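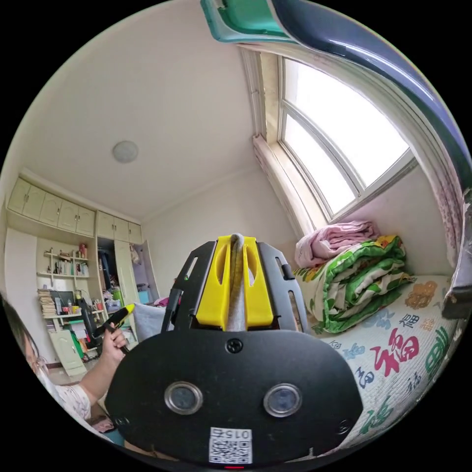

Cuiping Gu learned to mend clothes from her aunt, in a flat where the sewing machine stood in the kitchen and had to be moved before every meal. Today she has a small repair shop in Hirley, and she still prefers to work at a kitchen table.

"My aunt did not teach with words," she told me when I visited her in the winter. "She gave me a torn collar and she went to cook. When the rice was ready, she looked at my collar and she opened all the stitches again."

She charges $32 for a new zipper in a jacket and less for a hem. I asked if people find this expensive. She laughed. "Some say they can buy new trousers for this money. Then I ask them, do you like the new trousers? Mostly they leave the old ones with me."

Her favourite jobs are the woollen ones. She keeps leftover yarn sorted by colour in biscuit tins, and grey is the colour she is always missing. "Grey is never only grey," she said. "There is a blue grey and a brown grey, and in the evening I cannot see which is which. So I do my darning in the morning."

Since September she also gives a class in Gramden, together with Maxine Partington, who was her customer for many years. Maxine brought the same cardigan four times before she asked to be shown how it is done.

"My first darn looked like porridge," Maxine said. "I still wear it. Cuiping wanted to open it again and I didn't let her."

The next class is for beginners, and they should bring their own needle.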